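Sprechernotizen, Fachtreffen Greiftechnik, 5. April 2022
Thema: Besuch bei Zamani in Koltstead, Vorführung der Handgreifer-Aufzeichnung
Redezeit: 37 Minuten, danach Fragen

## Block 1: Anlass und Rahmen

- Begrüßung kurz halten, Agenda nicht vorlesen.
- Zamani hat am Standort Koltstead einen Besuchstag für Integratoren abgehalten. Themen waren Datenerfassung am Tisch und der Übertrag auf den Zweiarmroboter Zelta.
- Der Roboter war am Besuchstag nicht in Betrieb. Alles, was ich zeige, betrifft die Erfassung.
- Projektname intern: Vunska. Der Name taucht in den Unterlagen auf, die ich am Ende verteile.

Übergang: »Ich beginne mit dem Werkzeug, dann folgt der Tisch, dann die Auswertung.«

## Block 2: Werkzeug

Der Bediener führt zwei Greifer von Hand, je einen links und rechts. Aufgezeichnet werden Bild, Lage und Öffnungsweite. Die Lage wird über quadratische Marker bestimmt, die Öffnungsweite über einen Geber im Gehäuse. Laut Zamani laufen beide Kanäle mit 200 Hz, die Bilder entsprechend langsamer.

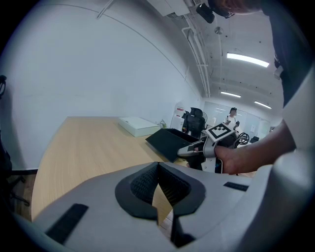

Die Sichtbarkeit des Markers ist beim zweihändigen Arbeiten der kritische Punkt. Verdeckt eine Hand die andere, fällt die Lage aus und muss interpoliert werden. Der Greifer gegenüber ragt mit der Spitze über die schwarze Box, sein Marker liegt flach obenauf und bleibt für die Kamera am ersten Greifer lesbar. Im Vordergrund die V-förmige Auflage mit strukturiertem Einsatz auf den Innenflächen. Auf diese Form bitte hinweisen, sie kommt bei den Kontaktfragen in Block 4 wieder vor.

- Nachfrage aus dem Publikum wahrscheinlich: Kalibrierung. Antwort: vor jeder Serie neu, Dauer 5 Minuten.
- Zum Gewicht habe ich keine belastbare Angabe. Nicht schätzen.

## Block 3: Tisch und Objekte

Die Aufgaben sind bewusst einfach gewählt: Anheben, Versetzen, Ablegen. Die Schwierigkeit liegt in der Kombination der Objekte und in ihrer Ausrichtung zur Tischkante. Zwischen zwei Durchgängen wird die Anordnung geändert, die Aufgabenbeschreibung bleibt gleich. 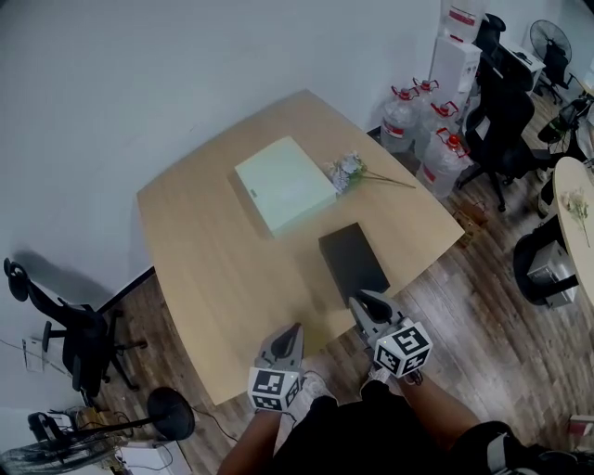 Für die Bewertung eines Datensatzes zählt die Streuung der Startpositionen. Zamani schreibt dafür keine festen Plätze vor, der Bediener legt selbst aus. Die helle Schachtel liegt diagonal auf dem Tisch, daneben die Kunstblumen mit langen, dünnen Stielen, näher zum Bediener die flache schwarze Schachtel. Die Stiele sind für die Segmentierung der unangenehmste Teil: wenig Fläche, schwacher Kontrast zum hellen Holz. Nach Auskunft vor Ort wird dieser Fall von Hand nachmarkiert.

- Marker in dieser Ansicht: Würfel statt Einzelfläche. Mehr Blickwinkel abgedeckt, dafür mehr Bauraum hinter den Backen.
- Nicht auf Preise eingehen.

## Block 4: Kontakt und Auswertung

Eine Serie umfasst 252 Durchgänge. Verworfen wird nach drei Kriterien: Markerverlust über die zulässige Lücke hinaus, unklarer Kontaktbeginn, abgebrochene Bewegung. Der Kontaktbeginn wird aus der Öffnungsweite abgeleitet. Bei steifen Objekten funktioniert das gut. Bei nachgiebigen Kartonwänden verschiebt sich der erkannte Zeitpunkt nach hinten, weil die Wand zunächst mitgeht. 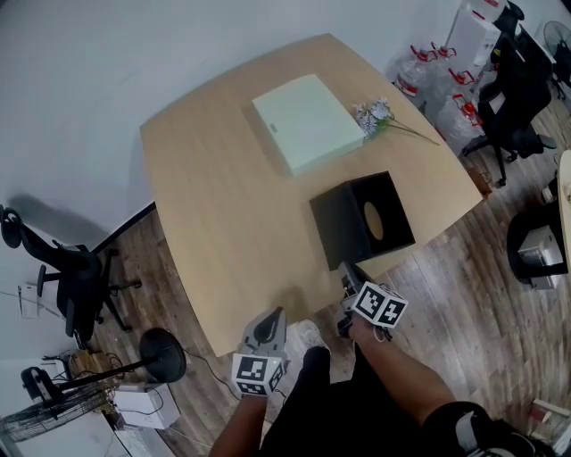
Eine Kraftmessung in den Backen würde das Problem lösen, ist bei Zamani aber erst für August vorgesehen. Bis dahin wird der Zeitpunkt im Bild korrigiert. Der Aufwand dafür wurde uns nicht beziffert, auf Nachfrage hieß es, er sei »vertretbar«. Ich übernehme diese Wertung nicht und sage das auch so.

- Falls die Zeit knapp wird: Ausschlusskriterien nur nennen, nicht erläutern.
- Folie mit der Lückenstatistik entfällt, Werte sind nicht freigegeben.

## Block 5: Offene Punkte

1. Übertragbarkeit auf Zelta: Backengeometrie laut Zamani identisch, Reichweite nicht.
2. Beleuchtung: Wechsel zwischen Decken- und Tageslicht wurde nicht gezeigt.
3. Datenformat von Vunska: Export dokumentiert, Import bisher nur für die eigene Software.

Unterlagen verteilen, dann Fragen. Mikrofon an die vordere Reihe geben.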